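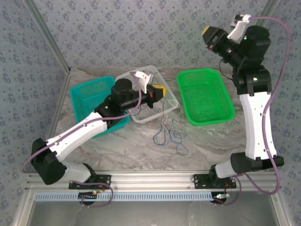
Left arm over the white basket, Nodavcombe bench.

Basket cell is down again, sorry all. Left arm dropped out mid-run on 16/11/2024, 18 runs into a planned 80. Joint error at the wrist, then the gripper wouldnt open on command. Siv Solberg hit the stop, no one hurt, no damage to the baskets.

Best guess so far is the cable. Fistov log shows the wrist losing comms for 6 seconds, coming back, then gone for good. Same fault as August, when we swapped the connector and called it fixed. Clearly not.

Until its sorted: no left arm runs, power off at the wall before you reach in, and don't just clear the error and restart. Right arm is ok for single-arm work. New cable on order from Brouwer, 9 days. Questions to Siv.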